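Thursday, January 4, 2024

Bookbinding bench, notes

First day back. The paste I mixed before the break has developed a culture of its own and, I think, opinions. Binned it, washed the jar twice, then binned the jar.

Main job is still the Pulham ledger. 144 leaves, sewn on tapes, spine lined at some point with what I can only call enthusiasm. Whoever did the last repair believed in animal glue the way other people believe in insurance. I have been taking it off a finger's width at a time with a methylcellulose poultice and a bone folder I've ground down too far to use for anything else.

Poultice timing, for whoever picks this up:

- Head end: 13 minutes under film, lifted clean.
- Middle: same time, came up like chewing gum. Gave it a second round and it behaved.
- Tail: left it while I took a phone call. Fine, through no merit of mine.

Mirsad Vukčević came by and asked whether I had considered leaving the old lining alone. I had considered it since July. He then picked up the textblock, opened it, heard the noise it made, and withdrew the question.

Paper for the new lining

Tried two. The Rimura is lovely stuff and tears along the grain with a nice feathered edge, but it drinks paste and then sulks. Protum is stiffer and uglier and will probably outlive the building. Cut test strips of each, pasted them to scrap board, and put them under weights overnight. My money is on the ugly one.

Grain direction marked in pencil on the back of every strip this time. Last time I marked the front, which I then covered with paste.

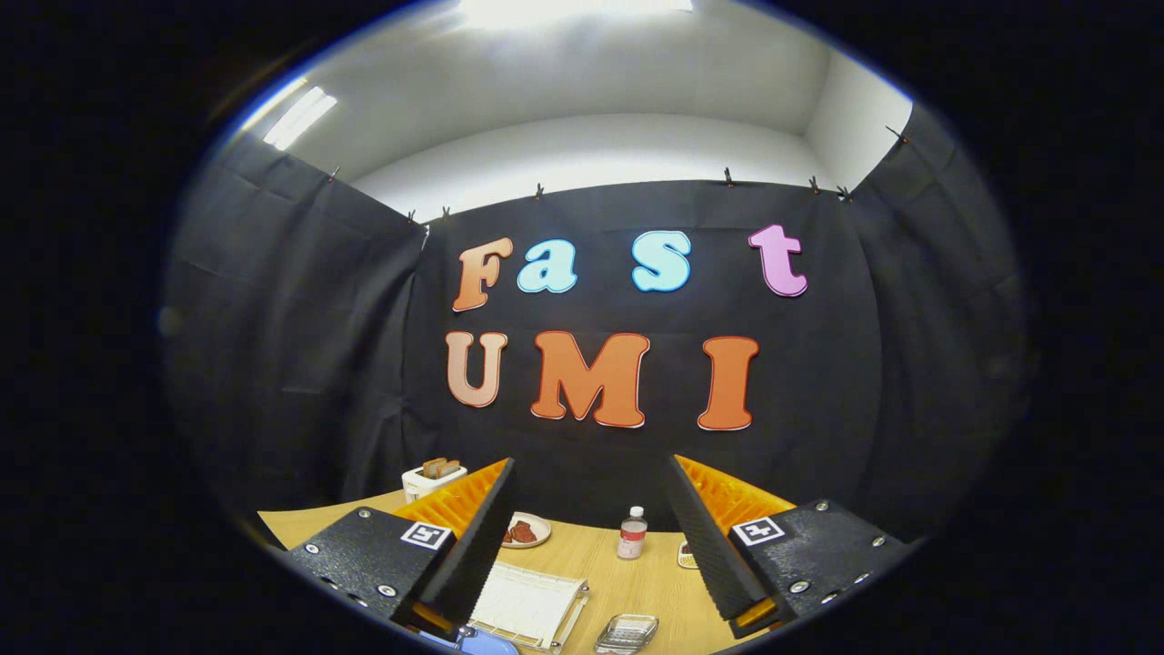 Sewing

Three sections at the front have lost their thread altogether. The rest are sound, which I resent slightly, as it means no excuse to pull the whole thing and start over. Plan is to resew the loose ones through the existing holes and catch them down to the original tapes. Linen thread, waxed, the thin one. The thick one swells the spine and then the case won't close, as we learned on the Zoëga album and have agreed not to discuss.

Guarded the two worst folds with thin tissue. One guard went on crooked. Took it off, put it on again, crooked the other way. Left it. It's on the inside and I'll be dead.

Boards are warped outward, both of them, in sympathy. Humidity in the cupboard reads 60, so either the cupboard is damp or the gauge is lying. Moved the boards out to the shelf by the press and wrote "NOT A TRAY" on the top one.

To do: check lining strips in the morning, order wheat starch, find the small brush. New jar.

Recent entries
Job 2174: box for the Zoëga album, second attempt
Thread weights, with regrets
Cleaning the nipping press
Leather dye that matches nothing
Pulham ledger: first look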